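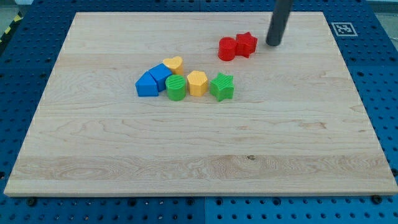
*Ahornbrett mit Bauklötzen in Rot, Blau, Gelb und Grün*

Seit April lerne ich wieder jeden Abend Vokabeln, und ich möchte aufschreiben, wie es mir damit geht. Ich wohne jetzt das vierte Jahr in Jornen und spreche Deutsch bei der Arbeit, beim Arzt und mit den Nachbarn. Trotzdem fehlen mir Wörter, und zwar nicht die schweren. "Genehmigung" kann ich sehr gut. Aber wie heißt das Ding, mit dem man die Suppe aus dem Topf holt? Ich habe letzte Woche "großer Löffel" gesagt, und meine Nachbarin hat mir freundlich die Kelle gegeben.

Mein System ist altmodisch. Ich schreibe Karten aus Papier, vorne Deutsch, hinten Griechisch. Im Moment sind es 611 Karten in einem Schuhkarton. Jeden Abend nehme ich 60 davon, das dauert ungefähr so lange wie eine Kanne Tee. Was ich weiß, kommt nach hinten. Was ich nicht weiß, bleibt vorne und ärgert mich am nächsten Abend noch einmal.

Der Artikel ist mein größtes Problem. Am Anfang habe ich nur das Wort geschrieben und gedacht, der Artikel kommt später von selbst. Er ist nicht gekommen. Darum habe ich im Mai 300 Karten neu geschrieben, diesmal mit Artikel und Plural. Das war eine langweilige Arbeit, aber dabei habe ich mehr gelernt als in vielen Stunden vorher.

Mein Cousin Markos Alexiou benutzt ein Programm auf dem Telefon und lacht über meinen Karton. Er lernt im Bus, das ist sicher praktisch. Ich brauche aber die Handschrift - ein Wort, das ich nie geschrieben habe, vergesse ich sofort.

Am Sonntag mache ich keine Karten. Da lese ich ein Kapitel aus einem Krimi und unterstreiche höchstens fünf Wörter. Früher habe ich alles unterstrichen und nach zwei Seiten aufgehört. Jetzt bin ich schon fast in der Mitte und glaube, dass es der Gärtner nicht war.

Neu im Karton seit gestern: die Kelle, der Untersetzer, die Fuge, der Dübel. Bei "das Sieb" bin ich noch immer unsicher, ich sage meistens "der".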